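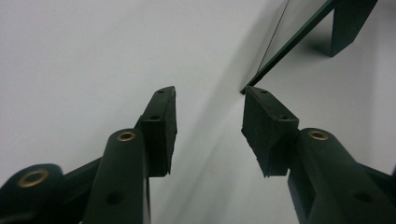
4 min read

Teaching a robot to pick up thin glass by hand: my demos look fine but the robot keeps missing

Posted by rastov_bench in Demonstrations and Teleop, 26/03/2025

Hello all, first real post after reading along here since February, so please be gentle with me!

I'm trying to teach an arm to take hold of a thin sheet of glass that stands on edge in a holder, lift it straight up, and set it down in a second holder. I record everything with a hand-held gripper (the green one with the black rubber pads and the brass eyelets at the joints), moving it through the job myself, and then train on those recordings. The table is plain white. The picture at the top is one of my approaches, with the fingers open and the right pad nearly at the near end of the glass.

I have 98 demonstrations so far. When I play them back they look lovely, if I may say so, and I hardly ever fumble. But when the arm tries it, it comes in with one finger on the correct side and the other one either bumping the end of the sheet or closing on nothing at all. I cut the pads myself from a strip of rubber and the lower edges came out pretty ragged, so I wondered about that too. Do I simply need more demos? Someone on the Lirdale board told me 213 was the number that worked for them, but that was for cups, and a cup is a much friendlier thing to grab.

Thanks in advance, and sorry for the length.

skestberg_shop

Welcome! I spent most of a winter on a job very much like yours, with clear acrylic panels, so I feel for you. I don't think the pads are your trouble. Mine are uglier than yours and they hold fine. You might trim them if a loose bit of rubber is touching the glass before the rest does, but I wouldn't put an evening into it.

What I'd look at first is how little there is to see. On a white table, a clear pane is pretty much one dark green edge and a faint second line running next to it, and in your picture there's also a soft shadow crossing the table on a slant. If your light comes from the same place in every recording, the robot may well be learning where the shadow falls and paying very little attention to the glass. Try moving the lamp between batches, or put down a gray or patterned cloth for some of them.

The other thing is your own hands. When you do a task over and over you get smooth and quick, and you start lining up the fingers from habit, with your eyes on the glass from up above where the gripper camera can't see. Slow down near the end of the sheet. Stop for a moment with the gap between the pads lined up with the edge, then go forward, then close. I'd also record 40 new ones where you start off to one side on purpose and correct yourself. Those little corrections helped me more than all my pretty runs put together, and it was a bit humbling to find that out after deleting so many of them.

Please wear gloves if the edges aren't ground!

lirdale_lurker

just get to 100 and retrain, worked for me

katene_remote

I'll add something from the remote control side, as I drive our arm with a pair of handles and don't use a hand-held gripper. Before recording anything else, check that the opening of the fingers is being logged properly. Ours was off by a hair at the wide end, and with boxes we never noticed. With thin plates the arm believed it was wide open when it wasn't, and it clipped the end of the plate nearly every time. Open the gripper all the way, close it all the way, do that a few times and look at the numbers. They should come back the same.

I'd second what skestberg_shop says about pausing, with one small caution. If you pause too long, the robot learns to pause too, and ours would sometimes sit there in front of the plate as if it had gone off to think about supper. A short breath is plenty. I trim the long ones down before training.

rastov_bench

Thank you, all of you, this is so kind. I checked the logging first because it was the quickest, and the closed reading does drift a little from one session to the next, so I'll sort that out before I record anything more. Then the lamp, then the sideways starts. My lamp has been clamped in the very same spot the whole time, I'm a little embarrassed to say. Does anyone have a favorite cloth for this? I have a checkered tablecloth, but I'm afraid it may be too busy.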